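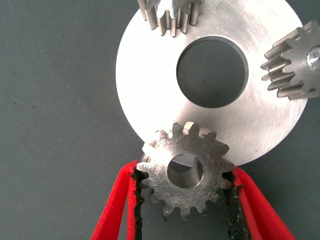
*Small spur gear and the big ring, on the bench mat colour I always forget the name of*

**Ostthorpe_bench** - 3/31/26
Good evening all. I am sorting the metal parts for my Bolivura clock drive and I have a question about the small gear. The face has fine machining marks, some scratches and darker smudges. Should I polish it before I assemble, or leave it? The teeth I have not touched.

**wibisono198**
Leave it. Marks on the flat face do nothing. Wipe it with a cloth and a little oil, and look only at the teeth and the bore.

**tirkberg_lathe**
I do not agree with the above. Dark smudges can be the start of rust. I would rub the face on fine paper laid on glass, 3 or 4 strokes, then wipe well.

**wibisono198**
And then the grit goes in the bore. I have seen this spoil a good shaft - please do not advise it to a beginner.

**tirkberg_lathe**
If he washes it after, there is no grit. I have done it for years.

**Ostthorpe_bench**
Thank you both. I will try only oil first. The big disc I keep for April, the shaft for it is not yet delivered.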